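# Dradum cable-following project: frequently asked questions

We get a lot of mail about Dradum, mostly from students and people building their own arms, and we love it! These are the questions that come up again and again. If yours isn't covered, send it to Kevser Kılıçarslan and she'll probably add it.

## What is Dradum?

Dradum is a method for teaching a robot arm to work near cables without snagging them. A lot of robot learning happens on tidy tables with blocks and cups, and we think that's great, but real machines are full of cords, ties and brackets. Our policy learns when to move in close to a cable, when to go around it and when to back off and try a different angle.

## What does the arm see?

Two views: one from a small camera at the wrist, and one from a fixed camera that takes in the arm itself. The wrist view carries most of the load. It puts the fingertips and the target in the same picture, so the policy can learn the gap between them directly, with no separate step to work out where everything is in the room. A typical approach to a tied cable on an extrusion post looks like this from the wrist:

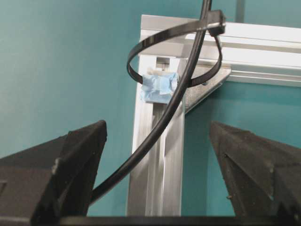

**How many demonstrations did you use to train it?**

The released policy was trained on 325 demonstrations, all done by people driving the arm by hand through a leader arm. We tried smaller sets as well and the results were better than we'd hoped, but the arm got noticeably clumsier around tight loops.

## Why cables? Aren't they awfully hard?

They are, and that's the fun of it! A cable changes shape when you touch it, and it's thin, dark and shiny all at once, so depth sensors tend to do badly. A method that copes with cables usually has little trouble with rigid parts. We've started handing the same policy a few bracket tasks with very light retraining and we're really pleased with how it's going.

## How well does it work?

On our Storar test set, the arm finished 76 per cent of runs without catching on anything it wasn't meant to touch. The misses mostly fall into two groups. Either the arm stops short because it has lost track of which cable it was following, or it gets the fingertips right and forgets about the rest of itself. We count both as failures, even if a person watching would have called the first one cautious.

## Does the arm know about its own cables?

This is my favourite question, and the short version is "partly". A robot arm trails wiring of its own, and when the wrist bends, that wiring moves too. The wrist camera can miss it completely. Early on we had a policy that was lovely at avoiding the target cable and hopeless at keeping its own out of trouble.

Adding the fixed view made a big difference. From the side you get the bend of the wrist, the thin cable sweeping down to the fingertip pad and the fixture behind, all in one look:

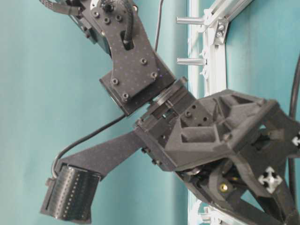

The policy takes that view at a lower rate than the wrist view, and uses it mostly as a check. When the two views disagree about whether there's room, the arm slows down and the next move is planned from the fixed view alone. Tanguy, our logging tool, records each of these slowdowns so you can go back and replay them.

## Can I use a different gripper?

Sure, as long as you're willing to collect some new demonstrations. The policy learns the look of its own fingers, so a new shape throws it off at first. One group swapped in a narrower set and needed only 5 hours of fresh data to get back to where they started. Keep the wrist camera in the same spot relative to the fingertips if you can manage it.

## Does the background colour matter?

Less than it used to. We shift colours at random during training, and the Brummont version (the one from September) handles cluttered backgrounds far better than the first did. A plain backdrop is still kinder when you're debugging.

## What if the wrist picture is blurry?

Leave it in. We used to throw out blurry frames and the policy got worse, most likely because it then met blur for the first time on the real arm. A bit of grain is fine too.

## Can I run it on my own computer?

An ordinary desktop with one decent graphics card will do. Training takes roughly 2 days on ours. Running the trained policy is much lighter work.

## What's next?

Two arms! One holds the cable aside while the other reaches in behind it. We have it going in simulation, and the first tries on hardware are slow and a bit wobbly, but the arms do hand the cable back and forth. Notes will go up with the next code release, and Kevser is keen to hear from anyone with a two-arm setup who'd like to test it early.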